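Hakside 사업장 블록 정리 공정 자동화 안내
Pander 사내 소식지 | 운영 소식
2026년 3월 30일

Hakside 사업장 교구 정비동의 블록 정리 공정에 로봇 작업대 Skorier가 도입된다. 시험 운영은 현재 2번 작업실에서 진행 중이며, 정규 공정으로의 전환은 시험 결과에 대한 노사 협의를 마친 뒤 결정한다. 이번 호에서는 공정의 변경 범위와 근무 편성, 직무 교육, 현장에서 접수된 질의에 대한 회사의 답변을 전한다.

도입 배경

교구 정비동은 학교와 교육 기관에서 회수한 조립 블록 교구를 분류, 세척, 검수한 뒤 다시 한 벌로 구성하여 출고하는 곳이다. 정비동 소속 인원은 86명이며, 이 가운데 상당수가 분류와 구성 공정에서 근무한다. 구성 공정에서는 미리 조립된 블록 묶음을 정해진 구획에 옮겨 놓고, 구성표와 대조한 다음 상자에 담는다. 한 벌을 다루는 데 드는 힘은 크지 않으나 같은 손동작이 근무 시간 내내 이어진다.

지난해 실시한 작업 환경 조사에서 구성 공정 근무자들은 손목과 엄지 부위의 피로를 가장 많이 호소하였다. 조사에 접수된 의견은 모두 1,236건이었고, 작업대 높이, 조명, 교대 간격에 관한 의견도 다수 포함되어 있었다. 회사는 작업대 높이와 조명을 먼저 개선하였으며, 반복 동작에 대해서는 교대 간격 조정만으로 충분하지 않다는 산업보건 담당 부서의 의견을 받아 자동화 검토에 착수하였다.

검토 과제의 명칭은 Từ이다. Từ 과제에는 생산기술, 산업보건, 인사 부서와 함께 구성 공정 근무자 대표가 참여하고 있다. 설비의 선정 기준, 시험 순서, 중단 기준을 모두 과제 회의에서 정하였으며 회의록은 정비동 게시판과 사내 전산망에서 열람할 수 있다.

시험 운영의 내용

Skorier가 맡는 작업은 블록 묶음을 집어 구획 안에 놓고, 한쪽 벽을 따라 나란히 정돈하는 단계이다. 시험에는 실제 출고용 상자 대신 돌기가 있는 판과 블록으로 쌓은 낮은 벽을 사용한다. 벽의 위치를 바꾸면 구획의 크기를 손쉽게 조정할 수 있어, 교구 종류별 조건을 같은 작업대에서 차례로 확인할 수 있다.

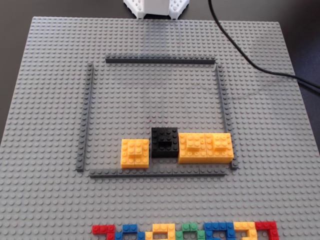 Skorier 시험용 판. 짙은 회색 벽으로 둘러싼 구획의 아래쪽 벽을 따라 노란색 계열의 블록 묶음과 검은색 블록이 놓여 있다.

시험 항목은 묶음 사이의 간격, 벽과의 거리, 높이가 다른 묶음을 다룰 때의 파지 상태로 나뉜다. 윗면에 단차가 있는 묶음은 집는 위치에 따라 기울어질 수 있으므로 별도의 항목으로 기록한다. 윗면 가운데가 오목한 블록 역시 평평한 블록과 구분하여 평가한다. 각 항목의 판정은 구성 공정 근무자가 담당하며, 설비가 스스로 산출한 결과는 참고 자료로만 활용한다.

판정을 현장 근무자에게 맡긴 데에는 과제 회의의 논의가 반영되었다. 블록 묶음이 구획 안에 들어가 있더라도 다음 사람이 꺼내기 어려운 상태라면 정돈된 것으로 볼 수 없다는 의견이 제시되었고, 이러한 기준은 도면이나 수치만으로 정하기 어렵다는 점에 참석자 전원이 동의하였다. 현재 사용 중인 판정표는 근무자들이 작성한 초안을 생산기술 부서가 정리한 것이다.

시험은 한 차례에 400회의 배치 동작을 단위로 한다. 한 단위가 끝나면 결과를 검토한 후 다음 조건으로 넘어가며, 중단 기준에 해당하는 사항이 발생하면 남은 동작이 있더라도 해당 단위를 종료한다. 중단 사유와 조치 내용은 작업실 입구의 기록철에 남긴다. 기록철은 모든 구성원이 열람할 수 있으나 외부 반출은 허용되지 않는다.

근무 방식의 변경

정규 공정으로 전환될 경우 구성 공정의 업무는 다음과 같이 바뀐다.

배치 및 정돈: 표준 규격의 블록 묶음은 Skorier가 배치한다. 비표준 규격, 파손이 의심되는 묶음, 소량 주문품은 종전과 같이 근무자가 직접 배치한다.

대조 및 검수: 구성표 대조와 최종 검수는 계속 근무자가 수행한다. 검수 확인란의 서명 또한 근무자가 하며, 설비의 기록으로 이를 갈음하지 않는다.

작업대 운영: 판과 구획의 교체, 블록 묶음의 보충, 작업 재개 승인은 새로 마련되는 '작업대 운영' 직무에서 담당한다. 이 직무는 구성 공정 근무자 가운데 희망자를 우선하여 배정한다.

교대: 검수 업무의 비중이 늘어나는 점을 고려하여 연속 검수 후 15분의 휴식을 부여한다. 이 시간은 기존 휴게 시간과 별도로 운영되며 근무 시간에 포함된다.

회사는 자동화 도입을 이유로 구성 공정의 인원을 감축하지 않는다. 이 원칙은 Từ 과제의 착수 문서에 명시되어 있으며, 정규 공정 전환 이후에도 유효하다. 다만 업무 내용이 달라짐에 따라 일부 근무자의 담당 구역과 근무조가 조정될 수 있다. 조정이 필요한 경우 해당 근무자와 사전에 면담하고, 통근 여건과 건강 상태를 고려하여 배치한다.

업무 속도에 관한 사항도 함께 정하였다. 설비의 동작 속도를 근무자의 작업 속도를 정하는 기준으로 삼지 않으며, 검수대 앞에 묶음이 쌓일 때에는 설비를 늦추거나 멈춘다. 개인별 처리량을 화면에 표시하는 기능은 사용하지 않는다. 시험 초기 작업실 화면에 시간당 처리량이 표시된 사실이 있었으나, 근무자 대표의 요청에 따라 표시를 해제하였다.

교육 안내

교육은 기본 과정과 운영 과정으로 구성된다. 기본 과정은 정비동 전 구성원이 이수하며, 작업 구역 출입 요령, 비상 정지 장치의 위치와 사용법, 이상 발견 시의 보고 절차를 다룬다. 운영 과정은 작업대 운영 직무 희망자를 대상으로 하고, 판 교체와 구획 설정, 파지 불량의 유형, 재개 승인 절차를 실습 위주로 진행한다.

모든 교육은 근무 시간 중에 실시한다. 야간조 구성원을 위한 과정은 야간 근무 시간에 별도로 개설하므로 주간 과정에 출석할 필요가 없다. 교육 자료는 한국어와 베트남어로 제공되며, 그 밖의 언어가 필요한 구성원은 인사 부서에 신청하면 된다. 운영 과정의 평가는 실습 점검으로 이루어지고 필기시험은 없다. 평가를 통과하지 못한 경우에도 재수강 횟수에는 제한이 없으며, 그 결과는 인사 평가에 반영하지 않는다.

작업대 운영 직무의 수당은 현재 협의 중이다. 협의가 끝나기 전에 운영 과정을 이수한 구성원에게도 동일한 기준을 적용한다.

안전 수칙

2번 작업실에 출입하는 구성원은 다음 사항을 준수하여야 한다.

설비가 동작하는 동안에는 판 위로 손을 넣지 않는다. 블록이 떨어지거나 벽이 어긋난 경우에도 정지 상태를 확인한 후 조치한다.

작업대 주변의 케이블을 임의로 옮기거나 분리하지 않는다. 케이블이 판 위에 걸려 작업에 지장을 줄 우려가 있으면 운영 담당자에게 알린다.

시험용 판과 블록은 출고용 교구와 섞이지 않도록 작업실 안에서만 사용하고, 사용 후에는 지정된 보관함에 넣는다.

긴 소매와 목걸이형 출입증은 작업대 접근 전에 정돈한다. 출입증 보관대는 입구 오른쪽에 있다.

견학을 희망하는 부서는 사전에 생산기술 부서의 승인을 받아야 하며, 시험 중에는 바닥의 황색 선 밖에서 참관한다.

현장 질의와 답변

분류 공정에도 같은 설비가 도입되는가.
현재 계획에는 포함되어 있지 않다. 분류 공정은 회수 교구의 상태가 일정하지 않고 오염 여부의 판단이 필요하여 Từ 과제의 범위에서 제외하였다. 향후 검토가 필요하다고 판단되는 경우에는 별도의 과제로 공지하고 해당 공정 근무자의 참여를 보장한다.

손목 통증으로 업무 전환을 신청한 근무자는 어떻게 되는가.
이미 접수된 전환 신청은 시험 일정과 관계없이 종전 절차에 따라 처리한다. 자동화 이후의 상황을 보고 결정하겠다는 이유로 신청을 보류하지 않는다. 관련하여 불편을 겪은 구성원은 산업보건 담당 부서에 직접 알릴 수 있다.

설비의 오류로 잘못 구성된 교구가 출고되면 검수자가 책임을 지는가.
개인에게 책임을 묻는 방식으로 처리하지 않는다. 오출고가 확인되면 설비 기록, 판정표, 구성표를 함께 검토하여 공정상의 원인을 찾고, 그 결과를 공정 회의에 보고한다. 검수자는 설비가 배치한 교구를 제한 없이 반려할 수 있으며, 반려 건수에는 상한이나 목표치를 두지 않는다.

작업실에서 영상이 촬영되는가.
설비의 동작 확인을 위하여 작업면을 촬영한다. 촬영 자료는 배치 상태의 검토에만 사용하고 근태 관리나 개인 평가에는 사용하지 않는다. 보관 기간과 열람 권한은 과제 회의록에 첨부된 운영 지침에 기재되어 있다.

검수대의 의자는 교체되는가.
검수 업무가 늘어나는 데 맞추어 높이 조절이 가능한 의자와 발받침을 배치할 예정이다. 견본은 정비동 휴게실에 비치되어 있으며, 사용 후 의견을 비치된 용지에 적어 제출할 수 있다.

의견 제출

시험 운영과 근무 편성안에 대한 의견은 정비동 게시판 옆 의견함 또는 사내 전산망의 Từ 과제 게시판을 통하여 제출할 수 있다. 익명 제출이 가능하며, 제출된 의견은 다음 과제 회의의 안건으로 상정한다. 회의에서 채택되지 않은 의견에 대해서도 검토 결과와 사유를 게시한다. 운영 과정 신청서는 인사 부서와 각 근무조 책임자에게서 받을 수 있고, 작성한 신청서는 같은 곳에 제출하면 된다.

Pander Hakside 사업장 운영지원 부서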